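Subject: Re: [Reddy-Storage] Clear packaging: keep, cut up, or toss?
From: Radosław Baran
To: Reddy-Storage list

Ravindran Annamalai wrote:

> Hi everyone,
>
> Longtime reader, first real question. We're finally setting up the spare
> room as a workroom and I've got a mountain of clear plastic packaging, the
> stiff kind that tools and kitchen stuff come in, plus a bunch of proper
> clear containers with lids. My wife wants all the packaging gone. I keep
> thinking it's perfectly good storage that somebody already paid for.
>
> Three things I'd like opinions on:
>
> 1. Does anybody really reuse the shaped packaging, or does it just
> multiply in a closet?
>
> 2. How do you get the labels off without leaving that gray smear?
>
> 3. We're looking at a tall Bistholm unit for the long wall. It's 2,220 mm
> and I'm nervous about the top shelf. Clear bins up there or something
> lighter?
>
> Thanks in advance,
> Ravindran

Hi Ravindran, and hi all,

Welcome out of the shadows! You've asked the one question I have way too many opinions about, so get a coffee. I went through this exact thing when we turned our back room into a workroom, and I was firmly on your side of the marriage debate when I started. I've drifted toward your wife's side since then – not all the way, but far enough that I had to apologize to mine.

Taking your first one first. Yes, I reuse it, but I've gotten picky. My rule now is that it has to close on its own, stand up on its own, and open without a knife the second time. Most of the shaped stuff fails right there. It was welded shut at the factory, you cut it open with kitchen shears, and now you own two sharp halves that don't fit together anymore. I kept a whole bag of those for a year thinking I'd hinge them with tape. I hinged one. It held picture hooks and it bit me every time I reached in, and then the tape went gummy over the summer and that was that.

The ones worth keeping are the fold-over kind with little buttons pressed into the plastic that snap together. Those are great for drill bits, sanding discs, spare bulbs, all the stuff that is annoying to find and annoying to lose. If the tray inside is molded to the shape of whatever came in it, take the tray out. You'll be tempted to keep it and find something that fits the dents. You won't find it, I tried for a long time.

I should also say that clear only helps if you can see into it from where you're standing. Sounds dumb, I know. But a lot of packaging has a printed card or a dark insert in it, and then you have glossy plastic over a dark panel under a ceiling light, and all you see from the doorway is the ceiling light. I had a whole row on the shelf like that and I was pulling every one of them down to look. Once I slid the cards out and turned off the overhead in favor of a lamp off to the side, it got a lot better. So before you buy anything, put one container on the shelf at the height you're planning, walk back to the door, and see what you can really make out.
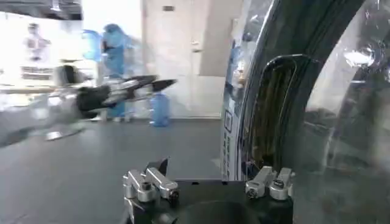

The other half of that is what you put in them. Anything small and dark in a clear tub just looks like a dark tub. I keep black screws in a tub with a piece of white paper in the bottom, and it's night and day. My kid figured that out, by the way, while I was busy shopping for labels online.

Okay, labels. The gray smear happens when you peel it cold and fast and then rub at whatever's left with your thumb, and we have all done it. What I do is warm it up with a hair dryer on low, start at a corner, and pull back flat along the plastic, slow enough to be boring. Low setting, please! The thin packaging goes wavy in a heartbeat if you blast it, and once it's wavy it won't snap shut. The long skinny labels that run down the side edge are the worst of the lot. They like to wrap partway around the corner and they tear right at the bend. For those I do one side, stop, warm the other side, and come at it from that end so the two pulls meet at the corner.

For the sticky leftovers I use plain cooking oil on a paper towel, leave it while I do something else, wipe, then wash with dish soap. Somebody on here swore by rubbing alcohol a while back and it's fine on most tubs, but I had one lid go cloudy on me, so try it on the bottom first. Don't use a scouring pad on anything you want to stay clear. I shouldn't have to say that and I also ruined a very nice cake box that way.

And you can leave some of them on, too. If the label is on the back and you never see it, who cares. I spent a whole evening stripping tubs that went straight behind other tubs.

About sizes, which you didn't ask but I'm telling you. The mistake I made was keeping everything that was nice, so I ended up with a nice one of everything and none of it stacked. In the end I settled on two sizes of the Osell tubs, the 470 ml and the 750 ml, and anything that isn't one of those has to earn its spot. The 470 is right for hardware and craft bits. The 750 takes a roll of painter's tape lying flat, or all the phone cables you're afraid to throw away. They share a lid, and that's really the whole reason I picked them. I do not want to be a person who matches lids anymore. I've had a Bevari set as well, with the round lids, and they're pretty and they seal better, but round tubs on a straight shelf waste so much room that I moved them to the kitchen, where they are very happy with rice in them.

If you go looking, check the corners before you buy. Run a fingernail down the inside. Some of the cheaper clear ones have a seam there that's already white from being bent, and that's where they'll split the first time they hit the floor. And they will hit the floor. Ours is hard all the way to the door, and I've picked up enough wood screws off it to have strong feelings about lid tabs.

Now your Bistholm. Ours is the same height and I like it fine. Bolt it to the wall before you load it, top brackets both sides, into studs or with proper anchors if the studs don't line up. Ours didn't line up and I did it with anchors on one side, and it's been solid. I would put light stuff on the top shelf whatever you keep it in. The thing that bothers me with clear bins up high isn't so much the weight, it's that from underneath you're looking at the bottom of the bin, so you get a lovely view of whatever sank. We have the holiday wreaths, the empty suitcase inserts and the bubble wrap up there. Soft things in soft bags. If one comes down on me I'll survive.

From shoulder height down to hip height is where the clear tubs go, lids forward so the tab is facing me. Below that I've got the heavy stuff in plain cardboard boxes with marker on the front, and I've given up pretending it should match. Leave yourself one empty shelf if you possibly can. Mine lasted until October and I still miss it – it was the only place I could put a thing down while I decided about it.

One more thing about the mountain, and then I'll let you go. Don't sort it in the workroom. I did, on the floor, right where I was going to need to stand to put the shelves together, and I ended up building the unit in the hallway and walking it in sideways with my brother-in-law yelling directions at me from the far end. Take the packaging somewhere else, the porch or the garage or wherever, and only bring back in what passed the test. Flatten the rest as you go. The stiff stuff doesn't squash, so cut it along the folds and nest the pieces, and wear gloves for that. A friend of mine keeps a big pair of tin snips for it and it's so much faster than scissors that I'm a little jealous.

Check with your local recycling before you dump it all in the bin, too. Ours takes the tubs with a bottle-type number on the bottom and won't touch the shaped packaging at all unless the cardboard's been pulled off, and I only know that from a rejected bin and a sticker on it. Yours could be completely different.

And as a peace offering at home, here's the deal I made: whatever packaging I kept had to have something in it by the end of the month or it went out. No empties waiting for a purpose. I grumbled a lot, and then I filled a few, and the rest went to the curb and I couldn't tell you now what a single one of them looked like.

Does anybody on the list have a decent way to label clear tubs that you can change later? I've been using masking tape and a pencil, which works, but it yellows and I'd like something that looks a bit less like a garage. I tried a grease pencil straight on the lid and it rubbed off on my sleeve. If you've got the same Osell lids, I'd especially like to know whether the sticker pockets stay put on that ridge around the edge or if they pop off.

Ravindran, let us know how the wall goes, and measure your ceiling in both corners before you order! Ours is lower on the window side than by the door and I had to swap the whole plan around to the other end.

Cheers,
Radosław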